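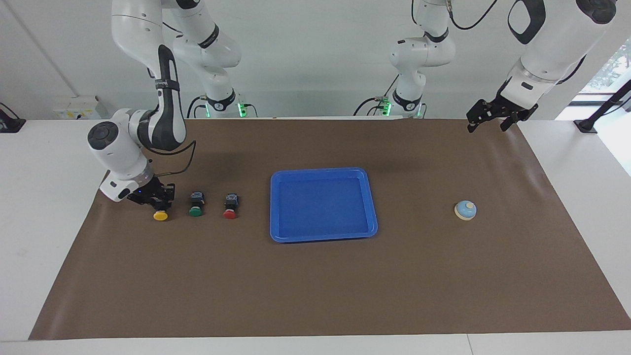

Two arms over the sorting table at Plelum's returns bench. The yellow, green and red push-buttons are set in a row to the left of the tray.

The returns bench on Progress

Plelum repairs and resells control parts: push-buttons, selector switches, pilot lights, call bells, short cable sets. The parts come back from installers in mixed cartons, and until March the first step of the work was done entirely by hand. A bench worker opened a carton, took out one part at a time, decided what it was, turned it so the contacts faced the right way, and put it in a tray for the tester. The firm's word for this is presenting. A part that is badly presented costs the tester time, and the tester is the slowest station in the building.

The Hirkasville shop now runs presenting on a two-arm cell for part of each shift. The cell was put together by Lasside, an integrator that mostly does packaging lines, and the schedule that feeds it is written in Bosman, the work-order program the shop had already been using for its human benches. The installation is small. It has one table, two arms, a sheet of brown paper and a blue tray, and it sits in the same room where the work was done before.

What it has changed for the bench workers is harder to measure than the table, and it was the reason for visiting.

How the work is divided

The cell does three kinds of move. It picks a part off the paper, it places a part in the tray, and it passes a part from one arm to the other when the first grip leaves the contacts on the wrong side. The third move is the slow one. A person turns a switch over between thumb and finger without looking. The arms need a hold that both grippers can share, and a square switch body with a round cap gives them only a few.

Parts are laid out by hand before each run. This is the first thing visitors tend to ask about, and the bench workers have stopped finding the question interesting. Cartons are still opened by people, because installers pack them with tape, newspaper, loose screws and the occasional lunch receipt. A worker clears the packing, pulls any part that is cracked or burned, and sets the rest on the paper with space between them. The arms take it from there.

Spacing matters more than alignment. The fingers have to open on both sides of a part before they close, and a neighbor that stands too close will be nudged. A nudged part is usually still usable, but its position has changed, and the cell stops and looks again before it goes on. Workers learned in the first week to leave a gap the width of a hand. The written procedure gives the gap in inches. The hand is what people use.

Round parts get their own instruction. A push-button switch has flat sides and stays where it is put. A call bell has a domed top and a low rim, so the fingers have to come down low enough to close on the base. If they close on the dome they slide. Lasside changed the approach height for bells twice before leaving it alone.

The paper has a purpose too. The bare tabletop is white and glossy, and under the ceiling lights it threw reflections that the recognition software treated as parts. Brown paper was cheap, and it was already in the packing room. It wrinkles, and it is replaced when the wrinkles get tall enough to tilt a switch. The bench workers asked for a rubber mat instead. The request is open.

What the bench workers do now

Before the cell, the presenting job was paid at the entry rate and filled by whoever had joined last. People moved off it as soon as a place opened at test or repair. The work was light, but it was done standing, with the head down and the wrists turned, and the shop's own injury log had more entries for presenting than for any other station.

The job is now called cell attendant. It pays the tester rate, which the workers asked for and received after one round of talks. An attendant lays out parts, watches the run, clears faults, and fills in the exceptions sheet in Bosman. The wrist complaints have dropped. Complaints about standing have not, and a new one has appeared: the attendants say that waiting for a machine is more tiring than working at the same speed as one.

There is some substance to that. A hand bench has a rhythm that its worker sets. The cell has pauses of uneven length, and during a pause the attendant can't tell at a glance whether the arms are computing a path or have stopped on a fault. The status appears on a screen behind the attendant's usual position. Several workers described turning to check it many times an hour. The screen is due to be moved. In the meantime they have learned to listen to the joints, which make a faint rising note shortly before a move.

The rate is unremarkable. A practiced worker on a good carton could present 100 parts in the time it takes the cell to do 30. Management at Plelum gives these figures without being pressed. The case for the cell was never speed. The tester was already being fed faster than it could work, so parts piled up in trays, and trays were stacked, and stacked trays were where contacts got bent. A slower and steadier feed suits the tester. The stacks are gone.

The second reason was staffing in the evening. The late shift has two people in the room, and for years neither of them could be spared to present, so the tester sat idle for the last 2 hours. An attendant can lay out a run, start it, and do repair work at the next bench while it goes. Whether that is one job or two is a question the evening workers have raised. The pay scale does not yet have an answer to it.

Cables

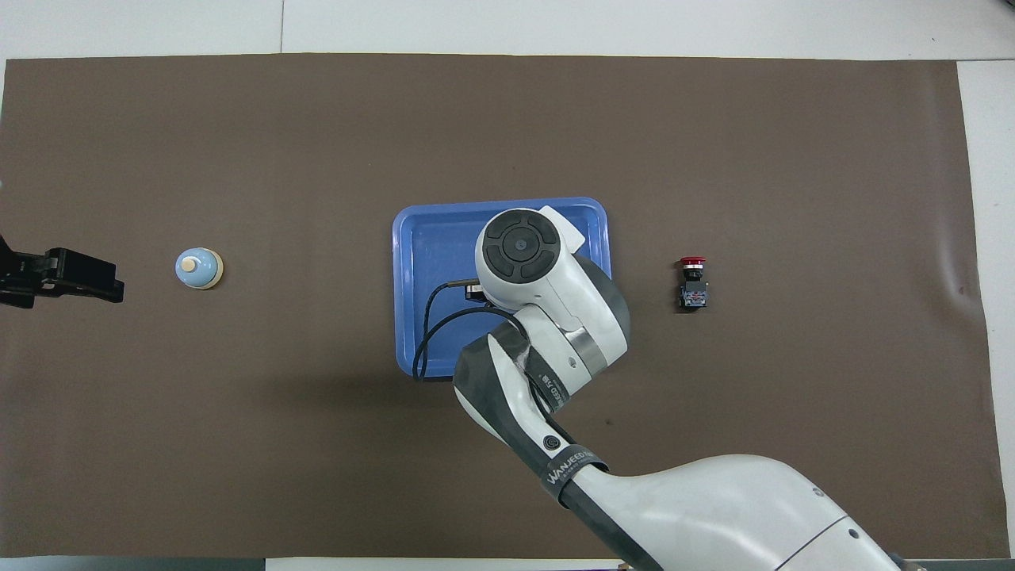
Who is responsible when the cell damages a part?
The shop is. Damage during a run is charged to the station, as it was with hand presenting, and it is kept off the attendant's record unless the layout procedure was skipped.

Cables are the part of the work where the attendants are still plainly ahead. A cable has no fixed shape, and the place where it was gripped says little about where its other end will land. The attendants present a cable by coiling it once, pinching the crossing point, and setting it down with the connector on top. They were asked to write this down for Lasside and found that they could not agree on how it was done. Each of them had a slightly different coil.

The version in use leaves the coiling out. The cell is asked only to get the connector somewhere inside the rim, with as much of the cable as will follow. Any length left hanging over the side is tucked in by the attendant before the tray goes to test. The exceptions sheet has its own code for a tuck, and it is the code used most.

Emergency stop buttons are another matter of local habit. The shop handles many of them as stock, and the red mushroom cap of a returned part looks like the one that stops a machine. In the first month an attendant reached for a returned part on a neighboring bench, pressed it, and lost a second or two before understanding why nothing had happened. No one was hurt. The shop's rule since then is that the working stop is the only one fixed to a yellow plate, and that loose stop buttons are never left on the attendant's side of the table when the run is over. The rule is printed on a card. New attendants are walked through it on the first morning and again at the end of the week.

What was given up

Presenting by hand had a use that did not appear in the procedure. A worker who handled every returned part noticed things: that one installer's switches came back with the same terminal overtightened, or that a batch of bells had a weak spring. These remarks were passed across the room and sometimes reached the repair bench before the parts did. With the arms doing the handling, that path is thinner. The attendants still touch each part once, during layout, but they are placing it and not turning it over.

Plelum's answer has been to add a notes field to the work order. It is little used. The repair bench would like attendants to pull one part from each carton and handle it the old way, start to finish, before laying out the rest. The attendants favor this as well, on the ground that it keeps the skill in use. It would lengthen every run, and the tester's feed would have to be recalculated.

The skill itself is a concern for the shop. When the cell is down for service, the bench goes back to hands, and the newer attendants are slow at it. They were trained on layout and faults. Workers who did the old job can cover, but most of them have asked to stay at repair, and the agreement that set the new rate did not oblige them to return. A rotation has been drafted that would put each attendant on hand presenting for one shift in a pay period. It has been through 3 versions, and the disagreement is over whether time spent on it should count toward output.

Next steps

A second cell was budgeted and then put off. The reason given is floor space. The attendants believe the tuck code had something to do with it, and the count of tucks is now reviewed each week, so they may be right.

Lasside is due back in Hirkasville on Mon 30 September to fit a different set of fingertips, with a softer face intended for round parts. The screen is to be moved during the same visit. The mat has not been ordered.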